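6/4/25

Finished the second pass of the Virkus wedding coverage this morning. Undholm put out 297 photographs from the two days, most of them duplicates with a different crop. The bride's dress has now been credited to two separate houses. I have gone with Arnari, as the label is legible in one of the fitting shots from January, and have noted the other claim in brackets.

The column is set at 200 words plus captions. I cut the paragraph on the seating plan - it relied on one unnamed guest and the account did not match the published table list.
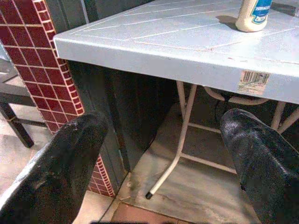
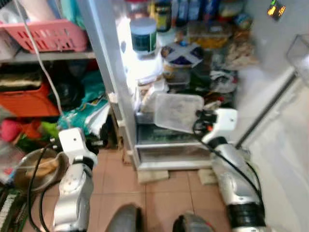
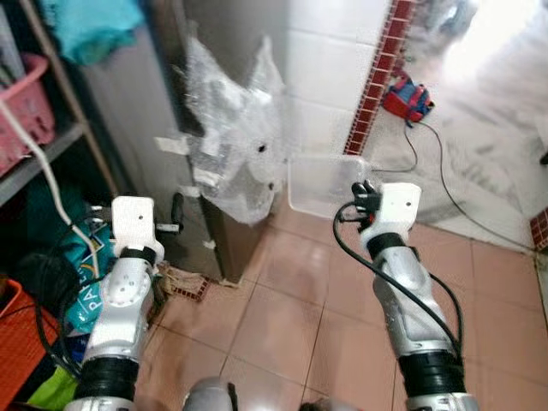

Captions took up the afternoon. The magazine's house style wants the venue, the designer and the relationship, in that order, and the relationship is where errors get in. Two of the couple's cousins were labelled as siblings in the first release and four other sites have copied it. I worked through the list at home, a few entries at a time, and at one point had got as far as the bridesmaids' colour, given by the label as "mist". It is the pale blue-grey of the plastic table, so I wrote pale blue-grey and left "mist" to the advertisement.

The honeymoon is still unconfirmed. Tlapale has been named by two fan accounts on the strength of a balcony rail, and the rail is a common pattern. I will hold it until the publicist replies - she has had the question since the morning.

Filed at 4. Corrections to the cousins go in tomorrow.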